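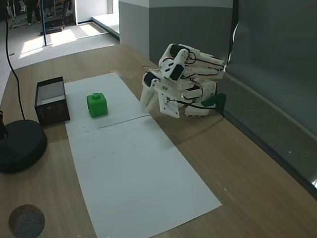

Nevzat Canpolat
Cricket writer

The last wicket at Pladia fell at twenty past six, and by half past the covers were on. It had been the final of the Luka Cup, and Besetti had lost it by 66 runs. Their captain shook hands, collected his runners-up medal and went to find the groundsman to ask about the state of the square, where his side were due to play again in the league the following week.

It has been that kind of summer for Besetti. They have been good enough to reach a final and to stay in the top half of the table, but they have rarely batted well for a whole afternoon. In June they were bowled out cheaply twice, both times after winning the toss and choosing to bat. Since then they have mostly bowled first when given the chance, and results have improved.

The final was a case of the old trouble coming back. Pladia made a sound total on a dry pitch with a short boundary on the pavilion side. They did it without anyone going on to a big score. The openers saw off the new ball, the middle order ran hard and the lower order hit out in the last few overs. Besetti dropped two catches in the deep, one of them a fairly simple chance, and gave away too many wides when they changed to the spinners.

Even so, the chase looked possible at tea. The gate was 2495, a very good crowd for this competition, and a fair part of it had travelled over with Besetti. They had something to shout about for the first hour. The left-handed opener drove nicely off the back of a length and the fifty came up without a wicket. Then he was run out by a direct hit from cover, going for a second that was never really there, and the innings came apart from that point.

Pladia's off-spinner did most of the damage. He finished with 5 wickets and bowled his overs straight through from the pavilion end, with hardly a bad ball. He does not turn it a great deal. What he has is a good change of pace and a field that he sets himself and seldom alters - two men on the drive, a slip for the first few balls and a deep square leg who stays there all day. Three of his victims were caught trying to hit over the top.
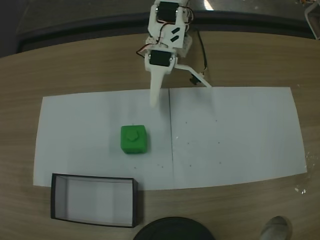

A robotic arm above white paper on a wooden tabletop.

He is in his seventh season with the club and has spent most of that time in the second team. He was only brought into the side this year when the regular spinner moved away for work. He said afterwards that he had nearly given up bowling two winters ago with a sore shoulder, and had gone back to it in the nets to make up the numbers.

Pladia will keep the cup for a year and will also keep their sponsor, Demirtaş, which has agreed to pay for the junior section's kit next season. The club runs sides at three age groups and wants to add a girls' team if it can find enough coaching time. Its main worry is the outfield, which has been brown since the start of the dry spell and was hard enough in the final to leave several fielders with grazed elbows.

For Besetti the questions are about batting. The number three has not passed fifty since the opening month, and the wicketkeeper, who has looked the most settled player in the side, still goes in at 7. There is a case for moving him up now, while there are league points left to play for. The captain would not be drawn on it. He said the order would be picked after practice, as usual, and that he wanted to see who turned up.

They have Pladia away again in the last round of the league. The pitch will be a fresh one, two strips over from the final, and the longer boundary will be on the road side.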